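Dralik发布照片整理软件Majimbun 2.0版，新增批量校色与重复照片筛选
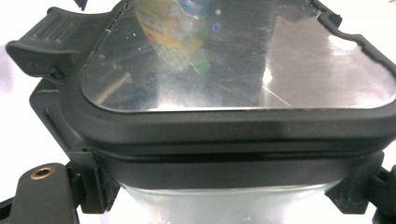 收纳盒深色盒盖，透明面板上映出一件彩色包装。

2021年12月6日，星期一——图像软件开发商Dralik今天发布桌面照片整理软件Majimbun的2.0版。新版本面向家庭用户和小型网店，主要改动集中在批量校色、重复照片筛选和导出设置三个部分，即日起可在Dralik网站下载。已购买1.x版的用户可免费升级，原有的授权码继续有效。

Majimbun是一款在本地运行的照片管理程序。用户指定一个或多个文件夹后，软件会读取其中的照片信息，按拍摄日期、文件夹和标签建立索引，原始文件的位置和名称保持不变。所有修改都记录在单独的编辑文件中，用户可以随时恢复到未修改的状态。

批量校色是这次更新的重点。在旧版本中，白平衡和曝光只能逐张调整，完成后再把数值复制到其他照片。新版本允许用户选定一张基准照片，由软件分析同一组照片之间的色温和亮度差异，再分别计算每一张的校正量。一次最多可处理500张照片。处理完成后，软件会列出校正幅度较大的照片，供用户逐一确认或撤销。

重复照片筛选功能也做了重写。除了内容完全相同的文件，新版本还能找出连拍照片和经过裁切、压缩的副本，并按相似程度分组。软件不会自动删除任何文件，被标记的照片先移入待处理区，由用户决定保留哪一张。相似程度的判断标准可以在设置中调整。

导出部分增加了预设管理。用户可以把尺寸、格式、压缩质量、文件命名规则和水印保存为一个预设，以后直接调用。预设可以导出为文件，在不同电脑之间共用。经常要为商品页面准备不同规格图片的网店，可以同时选择两个预设，一次生成两套文件。

“很多用户写信告诉我们，他们花在选照片和改文件名上的时间比修图还多。”Dralik产品负责人Teguh Lubis说，“这一版的大部分工作都放在这些重复步骤上。滤镜数量没有增加，界面也只做了小幅调整，老用户应该不需要重新学习。”

参加测试的用户中包括二手家具网店Ekwood。该店每周上架的商品照片由不同员工在不同房间拍摄，颜色差别较大。Ekwood在测试期间用批量校色处理商品图，并就木材颜色偏红的问题向开发团队提供了样片。正式版中的“保留暖色”选项就是根据这些反馈加入的。

新版本同时修正了若干已知问题，包括从网络硬盘读取照片时索引中断、竖拍照片在缩略图中方向错误，以及中文标签按拼音排序不正确。首次启动时，软件会自动转换旧版本的索引。照片较多的用户可能需要等待一段时间，转换期间仍可浏览照片，但暂时不能使用编辑功能。建议在升级前备份编辑文件。

Majimbun 2.0提供简体中文、繁体中文和英文界面。新用户可以免费试用，试用版包含全部功能，导出的图片会带有水印。购买后的授权可在两台电脑上使用，更换电脑时，用户可在账户页面自行解除旧设备的绑定。

目前的版本暂不支持直接编辑视频文件，视频只能浏览和添加标签。Dralik表示，后续更新将优先改进RAW格式照片的读取速度，具体发布时间另行通知。

关于Dralik
Dralik总部位于Vatdale，从事桌面图像软件的开发和销售，产品包括照片整理软件Majimbun及配套的导出工具。

媒体联系
Dralik新闻办公室
评测授权及软件界面截图可通过Dralik网站“新闻中心”页面申请，申请时请注明媒体名称和预计刊发日期。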